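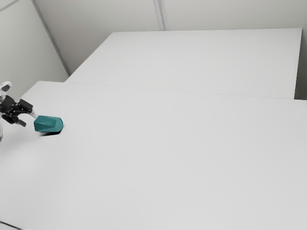

Hot water bottles for sore muscles

I love a hot water bottle on a stiff back, and so many people treat theirs badly! A few habits I swear by:

Never fill it from a boiling kettle. Let the water stand first - hot from the kettle is hard on the rubber and far too hot for skin.

Fill it two-thirds full, then lower it gently on a flat counter until water shows at the neck and the air is out. Screw the stopper in snugly and tip it over the sink to check for drips.

Always use a cover, even a folded towel. Don't sit or lie on the bottle, and take it out before you fall asleep.

Look for the little daisy wheel molded near the neck, which shows when it was made. Mine said October and was years older than I'd guessed, so out it went (all the cracks around the seam should have told me!).

Store it empty, upside down with the stopper out, away from the radiator and sunny windows.

And if you have numb feet or poor circulation, please ask your doctor before using heat at all - you may not feel a burn coming.

Jihad Sfeir, December 2024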